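News > Partnerships > Retail

We use cookies to remember your choices and to count visits. Accept all | Manage settings

Garside chooses Clustirus to make its customer emails more useful

Garside, the sports and outdoor retailer from Prandwood, has signed an agreement with the email marketing company Clustirus. From June, all newsletters, order messages and club offers of the retailer will be sent through the Clustirus platform.
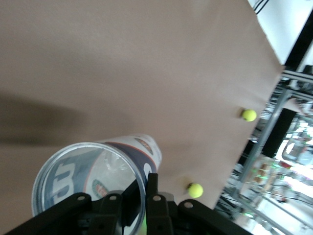
Reading time: 2 minutes

Until now, every Garside subscriber has received the same weekly newsletter, prepared by hand at the head office. With the new system, the content of each email is chosen at the moment when the customer opens it. A person who shops in the Odness store will see the opening hours and the stock of that store, and an offer which has already ended will be replaced by a current one.

The two companies have tested the service for 8 weeks with 1,000 members of the Garside loyalty club. Of these, 500 received the new emails and the others continued to receive the usual newsletter. In the first group, 300 members clicked on at least one product during the test.

Maureen Inskip, Head of Customer Communication at Garside, said: "Our customers have told us for a long time that we write to them too often about things they do not need. A tennis player does not want to read about ski boots every week. We were looking for a partner who could help us to send fewer emails and better ones, and the team of Clustirus understood this from our first meeting."

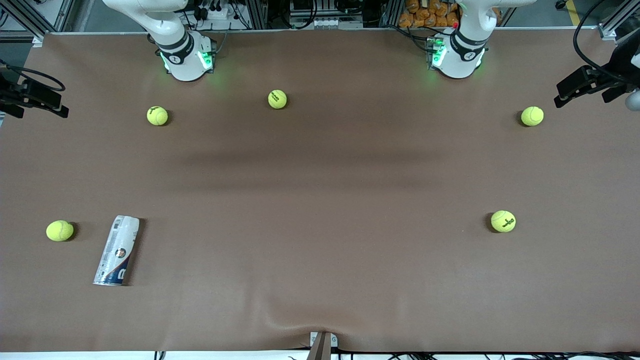
Two white arms with green lights at the base.

Natalie Hebden, Commercial Director at Clustirus, added: "Garside knows its customers very well in the shops. We are glad to help them to bring the same knowledge into the inbox. The marketing team can make all changes by themselves, without waiting for a developer."

In the second phase, the partners will add reminders for racket restringing and boot repair. Customers can change their email choices at any time in their Garside account.

Filed under: Email marketing, Retail, Customer news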